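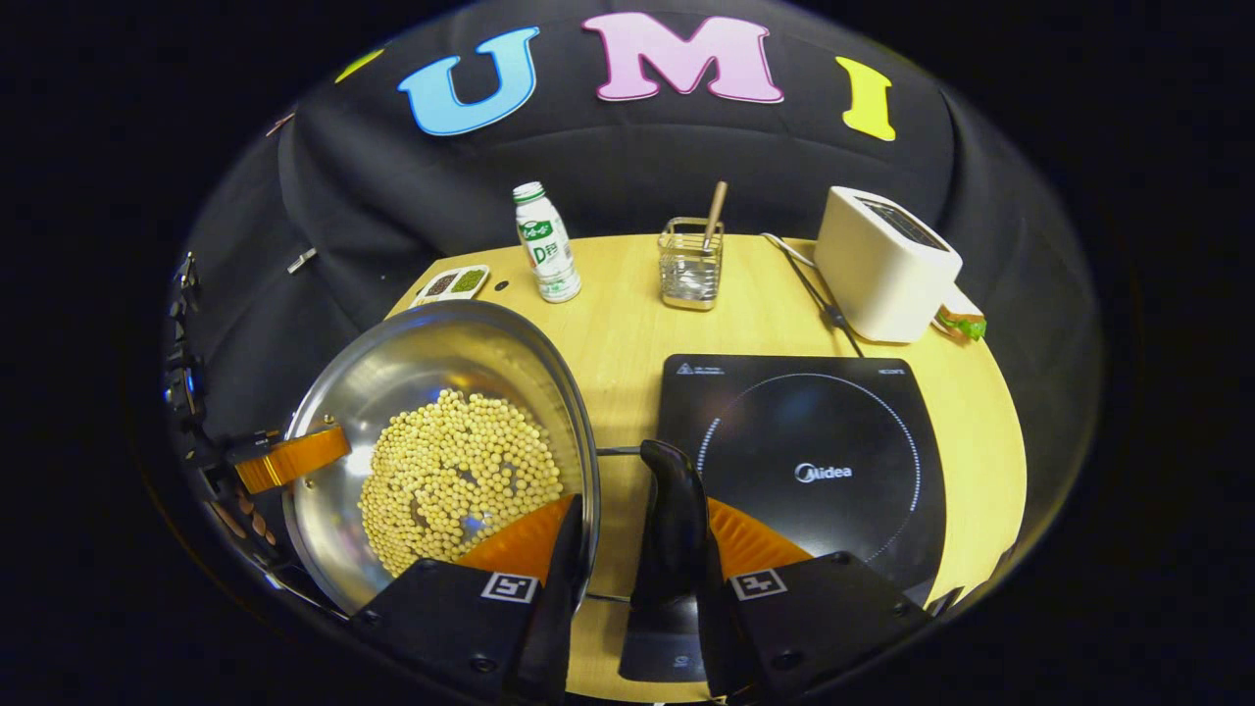

Soybeans in the big steel bowl, with the hob standing by.

In praise of the slow bean

My mother-in-law, Phyllis Clegg, kept her dried beans in sweet jars along the pantry shelf in Haworth, and for the first ten years of my marriage I thought of them as a sort of ornament. I bought tins. Everybody I knew bought tins. You pulled the ring, you rinsed off that odd gluey water, and supper was on the table before the news had finished.

I have come round to her way of thinking, rather late and with the zeal that late arrivals tend to have, and I should like to make the case for it if you have a few minutes and perhaps a cup of tea.

The first thing in favour of dried beans is simply that they are lovely to handle. Tip a heap of pale yellow soybeans into a steel bowl and run your fingers through them, and tell me you don't feel better about the day. They make a noise like shingle. Put a few dark reddish beans next to some green mung beans in a little divided tray and you have something as pretty as a box of buttons, and a good deal cheaper. I paid 133 pence for my last bag of soybeans, and it fed us twice with some left over for soup.

Then there is the bowl. I feel quite strongly about this. Most people soak beans in something far too small, and come down in the morning to find them shouldering their way over the rim. A soybean will more than double in size overnight, so use the biggest bowl you own, the one you'd mix a Christmas cake in, and give them plenty of water. Mine goes on the table last thing at night, next to the portable hob, and I like finding it there at breakfast.

Brenda Treloar, who has been my friend long enough to be rude to me, says it is all very well for people with time on their hands. I do see her point, but I think she has muddled up time and attention. Soaking asks for a minute at bedtime. The simmering takes a few hours for soybeans, I grant you, and they do need a proper cooking right through until they're soft, but you can be ironing, or on the phone to Brenda.

A single hob on the table is a great help here, I find. The big cooker stays free, the kitchen stays cooler, and you can sit beside the pot with the crossword and skim it when it froths.

I don't say throw out your tins. There are three in my cupboard at this moment, and one wet evening in November I shall be very glad of them. But buy a bag of something dry this week, whichever colour takes your fancy, and put it in to soak tonight before you go up.

Shirley Entwistle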